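Week 2: Picking Wall Color Without Losing Your Mind
Evening course, Small Rooms. Notes by Chae-won Han

OK so last week we measured everything, and I hope you all still have your sketches because we need them again. This week is color, my favorite, and also the week when people get into fights with whoever they live with!

Start with the light. Before you look at a single paint chip, sit in the room at breakfast, at lunch and after dinner, and write down what the walls do. I mean it, write it down. My own hallway looks like oatmeal in the morning and like wet cement by 4 p.m., and I painted it twice before I worked out that the paint was fine and the window was the trouble.

Then look at what's staying. Floor, tile, the big couch you're not replacing. Those things already have a color and they get a vote (a loud one). Stijn Brouwer in the Friday group brought in a lovely sage green that turned to mud next to his orange pine floor, and we all sort of saw it at the same moment.

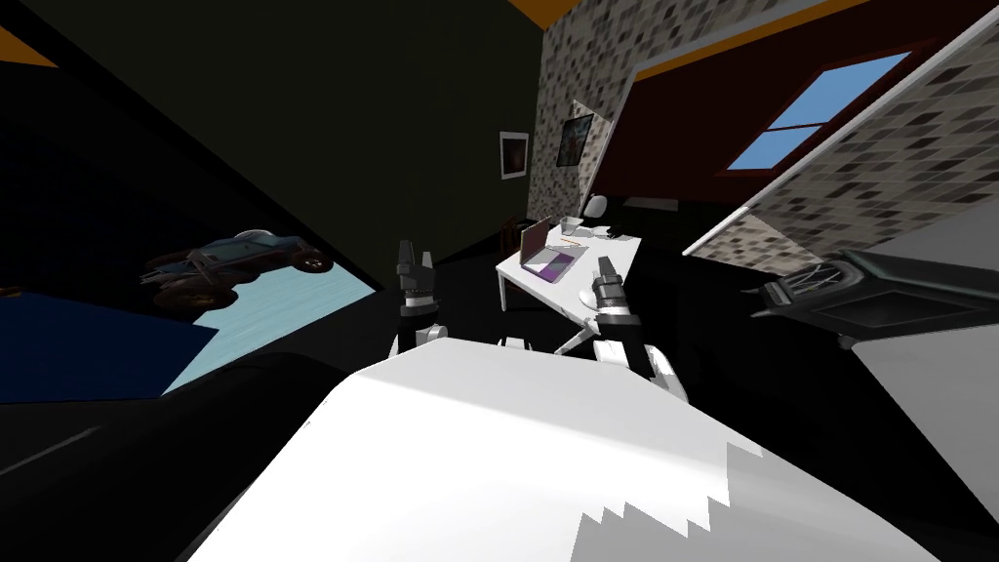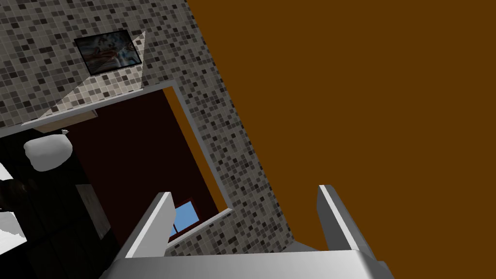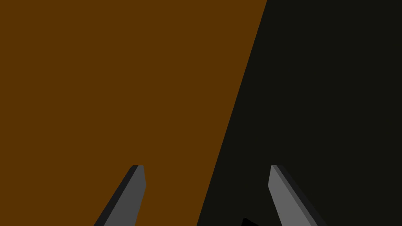 Now, undertones, which is where I lost half of you last year. Every color leans somewhere. A white can lean pink or yellow or blue, and you won't see it until you put another white beside it, so bring a sheet of plain printer paper and hold it up against your chips. Browns are worse! People say "brown" as if it's one thing, but the flat brown in the last of those views leans a little orange, and it sits right up against something almost black with a bit of olive in it. If you wanted a quiet wall next to that brown, I'd stay away from icy blues and try a soft cream first. Try it on a board, please, and leave the wall alone for now.

About boards. Paint two coats on a big piece of white card and leave a bare border all the way around, so your old wall color doesn't butt in. Move it about. Stand it by the window, then in the darkest corner, then behind the lamp. Chathurika Nanayakkara keeps hers for years with the room written on the back, and I've started copying her.

Sheen, quickly. Matte hides lumps and shows scuffs. Eggshell is what I'd use nearly everywhere. Satin for the kitchen and bath, and gloss only on trim, unless you're feeling brave and your plaster is a lot better than mine.

For next time
Bring two boards, one you like and one you're sure you'll hate.
Read handout 12, the short one on ceilings. Skip the part on wallpaper, we'll do that in July.
Kyung-hwa Sung has the fan decks. If you borrow one, sign the sheet!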